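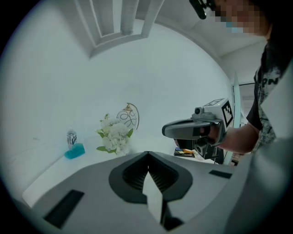
Blick aus der Kamera des einen Handgreifers, rechts der zweite mit Kameramodul und Markerwürfel

Forum » Greifer und Endeffektoren » Handgeführte Greifer
Thema: Fisheye oder Normalobjektiv am Handgreifer?

flanschmass
17/09/2021
Wir vergleichen gerade zwei Kameravarianten am handgeführten Greifer. Variante A ist das Fisheye-Modul von Breltum, Variante B ein verzeichnungsarmes Objektiv auf derselben Platine. Das Bild oben stammt aus Variante A. Man sieht den eigenen Finger mit den Rippen in der Öffnung, dazu fast den ganzen Tisch, die Decke und den zweiten Greifer samt Würfel. Mit Variante B bleibt bei gleicher Montage vom Tisch ein Streifen übrig.
Nachteil von A: Der Gehäuserand belegt einen großen Teil der unteren Bildhälfte. Diese Pixel sind für die Auswertung verloren.
Frage in die Runde: Maskiert ihr das Gehäuse vor dem Tracking oder lasst ihr es drin?

nullpunkt_k
Maskieren. Merkmale auf dem eigenen Gehäuse bewegen sich nicht mit der Umgebung, und jede visuelle Odometrie zieht die Pose dann Richtung Stillstand. Eine statische Maske reicht, der Finger braucht etwas Zugabe für den Öffnungsweg.
Welches Kameramodell nehmt ihr zur Kalibrierung? Mit dem normalen Lochkameramodell kommt man bei so einer Verzeichnung nicht weit.

flanschmass
Kannala-Brandt, vier Koeffizienten. Der Reprojektionsfehler ist in der Mitte unauffällig, zum Rand hin wird er schlechter. Ganz außen gibt es ohnehin einen bläulichen Saum, den schneide ich weg.

spindelhub
Ich halte Fisheye an der Stelle für überschätzt. Bei uns lief der Darstead-Greifer ein halbes Jahr mit Normalobjektiv, die Griffe waren sauber. Wer das Objekt zwischen den Fingern gut auflöst, braucht die Zimmerdecke nicht. Die weiße Wand bei euch liefert ja auch keine Merkmale.

nullpunkt_k
@spindelhub: Die Wand nicht, die Deckenaussparung mit dem Rohr aber schon. Kanten, die weit weg und unbewegt sind, stabilisieren die Rotation. Auf dem Tisch stehen Blumen und eine Lampe mit durchbrochenem Rahmen, beides ungünstig — feine Strukturen, durch die der Hintergrund scheint. Wenn das Objektiv nur den Tisch erfasst, hängt das Tracking genau daran.

spindelhub
Dann stellt man andere Sachen auf den Tisch.

flanschmass
Kann man, nur soll der Aufbau gerade nicht aufgeräumt sein. Die klare Flasche und der durchscheinende türkise Block bleiben auch drin. Transparente Objekte sind der Teil, bei dem sich die Varianten am deutlichsten unterscheiden sollten.

ritzel_ost
Mich interessiert mehr der Würfel auf dem zweiten Greifer. Auf der Aufnahme sind zwei Markerflächen zu erkennen, oben und seitlich. Wertet ihr die Relativpose der beiden Greifer darüber aus oder rechnet ihr beide getrennt in ein Kartensystem?

flanschmass
Beides. Jeder Greifer bekommt seine Trajektorie aus dem eigenen Bild, der Würfel dient als Kontrolle, sobald er im Sichtfeld des anderen liegt. Bisher 14 Durchgänge ausgewertet, 3 davon mit Ausreißern in der Relativpose. Alle drei mit Variante A und alle drei mit dem Würfel nahe am Bildrand.

ritzel_ost
Passt zur Kalibrierung. Am Rand sind die Markerkanten keine Geraden mehr, und ein Detektor, der Vierecke sucht, liefert die Ecken dann mit Versatz. Lokal entzerren, dann detektieren. Wir rechnen dafür eine virtuelle Lochkamera mit Blickrichtung auf den zuletzt bekannten Würfelort.
Zweiter Punkt: Eine einzelne flach gesehene Markerfläche ist mehrdeutig, die Pose kippt. Wenn zwei Flächen sichtbar sind, unbedingt gemeinsam lösen.

spindelhub
Womit wir bei einem Rechenaufwand sind, den man sich mit Normalobjektiv spart. Was kostet die Entzerrung an Latenz?

ritzel_ost
Offline egal. Die Daten werden aufgezeichnet, da läuft kein Regler mit.

spindelhub
Bis die Policy auf dem Arm läuft und dasselbe Bild in Echtzeit braucht.

nullpunkt_k
Die Policy bekommt das Rohbild. Würfel und Entzerrung braucht nur die Datenaufbereitung. Das sollte man auseinanderhalten.

kabelschlepp
Frage zur Mechanik: Hat jemand den Kelham-Steuerrechner mit zwei Kameras gleichzeitig betrieben? Bei mir verliert der zweite Kanal Einzelbilder. In einer Aufnahme mit 1220 Bildern fehlten am Stück so viele, dass die Zuordnung zur Fingerstellung unbrauchbar war.

flanschmass
Hängen beide am selben USB-Controller? Das war bei uns die Ursache. Seit die Kameras auf getrennten Controllern liegen, keine Lücken mehr. Zeitstempel trotzdem in der Kamera setzen, nicht beim Empfang.

kabelschlepp
Ja, beide am selben. Stecke um und messe neu. Den Mechanikteil der Frage habe ich vergessen: Das Kameramodul sitzt bei mir mit 2 Schrauben und verdreht sich beim harten Absetzen. Wie sichert ihr das?

ritzel_ost
Passstift. Der Adapter von Rimkutė hat die Bohrung schon drin. Nach dem Einbau neu kalibrieren, sonst stimmt der Versatz zum Finger nicht.

flanschmass
Zwischenstand: Lokale Entzerrung ist eingebaut, zwei der drei Ausreißer sind weg. Beim dritten verdeckt die Hand vermutlich einen Teil des Würfels, den sehe ich mir noch einzeln an. Die Maske kommt als Nächstes dran. Variante B läuft parallel weiter, die Auswertung stelle ich im November ein.

spindelhub
Bitte mit getrennten Zahlen für Flasche und Block. Beim Block erwarte ich Vorteile für B.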